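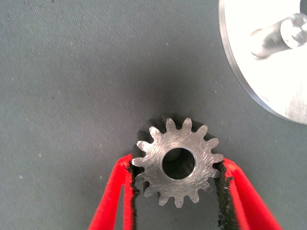

Questions fréquentes : commandes de pièces Clakberg

Quel est le minimum de commande ?
Trois pièces par référence. Au-delà de 300, demandez un devis.

Quels sont les délais ?
14 jours ouvrés pour les articles en stock à Livach. Les fabrications sur plan font l'objet d'un délai séparé.

Puis-je renvoyer une pièce ?
Oui, si elle n'a pas été montée. Joignez le bon de livraison.

Qui contacter pour un plan ?
I-seul Hyun, bureau d'études, site de Loltgate. Formats acceptés : STEP et PDF.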